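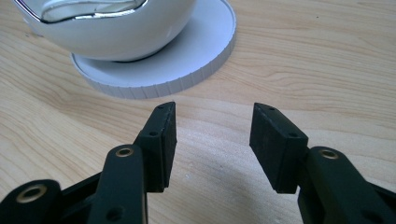 Talero Hard Oil for Interior Tabletops
Satin finish for indoor tables, counters and shelves. Suitable for solid wood and for veneer that has been sanded lightly. Not for floors or outdoor furniture.

Specification
Sheen: satin
Color: clear, warms pale wood slightly
Coats: two on new wood, one for upkeep
Recoat after: 9 hours
Full cure: 5 days at 70 °F
Cleanup: mineral spirits

Application
Sand to 300 grit and remove all dust. Stir the can; do not shake. Apply a thin coat along the grain with a lint-free cloth and wipe off the excess before it turns tacky. Keep water and hot dishes off the surface until fully cured.

Lay used cloths flat outdoors to dry before disposal. Oily cloths left in a pile can catch fire.

Stocked by Noonan. For trade orders and safety data sheets, contact Geeta Gautam at the order desk.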